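Mendley Residents Forum > Homes & Repairs > Kitchens

Thread: Worktop oven instead of the big one — anyone done it?

tansy_lane
Our built in oven died last week. Engineer came out, element gone plus the door seal, plus something on the board he didn't like the sound of. Quote was £396 which is more than the thing is worth, it's older than my youngest. So now wondering whether to just not replace it and get a decent little worktop one. Two adults and a teenager, we do a roast maybe once a month. Anyone gone down this road and regretted it?

gatepost
Did it three years ago when we moved to Jiluslow. No regrets. Heats up before you've peeled anything. You do have to cook in two goes if people come round.

mrs_bunting
Regretted it. Sorry. Fine for toast and fish fingers, hopeless for anything with a lid. My casserole dish wouldn't go in, my good roasting tin wouldn't go in, ended up buying all new tins so where's the saving. Went back to a proper one by August.

gatepost
What size was yours though? There's a massive difference between the tiny ones and the bigger ones. Measure the tin FIRST, then go shopping.

mrs_bunting
I did measure. I measured the outside of the oven like a fool. Inside is a lot smaller than you think.

Ebuka Okeke
Worth checking the plug side of it too. Mine says 2,000 watts on the back, and the kettle is 3,000. Both on the same double socket and you're asking for trouble. Same goes for extension leads, don't. Straight into the wall, on its own.

tansy_lane
Oh good point, the kettle lives right where I'd put it. Could move the kettle I supose. Is a double socket really not ok? I thought that's what they were for.

Ebuka Okeke
Fine for a lamp and a radio. Two big heating things at once for an hour, no. The socket gets warm and one day it goes brown. Seen it in my mum's flat.

kestrel9
Slight exaggeration, plenty of people run both and never have a problem. The kettle's only on for three minutes.

Ebuka Okeke
Plenty of people do. I've also had to replace two of them. Up to her.

hob_nobber
Leave space round it as well. Sides, back and above. My sister had hers shoved right under the wall cupboards and the bottom of the cupboard went yellow and started to peel. The booklet gives you the gaps, read it before you buy, they're all different.

We keep ours on the right hand side of a plain white table, nothing over it. Black with a stainless front, glass door, two knobs under the door and that's your lot. No screen, no beeping. Can't be doing with menus to make cheese on toast.
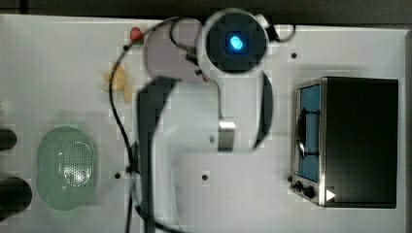

kestrel9 wants to know how anybody gets a steady temperature out of a dial, because the last one like that burnt every tray of biscuits on the left and left the right side raw.

hob_nobber
Get an oven thermometer, few quid from the hardware shop. Hang it off the rack and ignore the numbers on the knob. And turn the tray halfway. You'd have to do that in half the big ones anyway.

kestrel9
I've never turned a tray in a big oven in my life

mrs_bunting
You have led a charmed life then. My old Ljungberg needed turning every ten minutes. Lovely looking oven, cooked like a bonfire.

gatepost
Few things I'd add for the OP

Foil over the top of anything tall, the element's much closer and it catches.
Knock the temp down a bit from what the recipe says. I do 10 or 20 lower.
Crumb tray out every week or it smokes. Every. Week.
Yorkshires do work, but only in the four hole tin.

tansy_lane
This is all really helpful thank you. Roast is the sticking point. Would a medium chicken go in do we think?

gatepost
Chicken yes. Chicken and potatoes, no, not at the same time. I do spuds first, chicken second, spuds back in while it rests.

mrs_bunting
That's two hours of standing about for something you used to shove in and forget. Just saying. Have you tried for a second quote on the repair? £396 sounds steep for an element and a seal.

tansy_lane
Not yet. It's the board bit that pushed it up I think.

kestrel9
Try the repair place on Zavstead Road. They did my element and seal for £152 all in, and he'll tell you if the board's really gone or not. Ring before nine, he's out in the van after that and never picks up.

Ebuka Okeke
Second that, he did our washing machine. Decent bloke.

tansy_lane
Right, will ring tomorrow first thing. If it's under 200 I'll fix it, if not I'm off to measure the chicken tin. INSIDE measurements, noted mrs_bunting

mrs_bunting
And take the handles into acount!! They stick out more than you'd think.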